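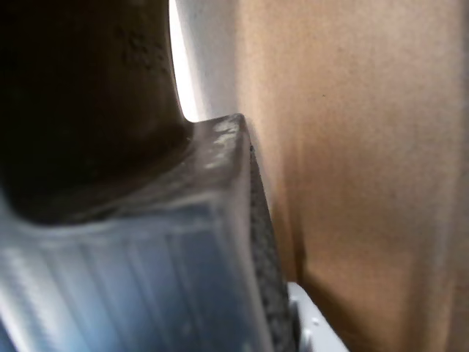

Dark brown curves, up close.

I caught the lead of Kurkska over tea, 40 minutes before her call time, and she was already laughing at me for bringing a list of questions. "Put that away," she said. "Ask me what I ate." (Soup, twice.)

She was 34 when the drama came along, after years of playing somebody's quiet cousin. "I read for it with 200 other women," she told me. "I went home and cleaned the oven — I didn't want to sit by the phone."

I wanted to know about the crying scene in episode six, the one my whole family rewound. "One take! Then I couldn't stop, and they had to redo my makeup."

Next up is Takham, a comedy, shooting in April. Is she nervous? "Terrified. I've never had to be funny on purpose."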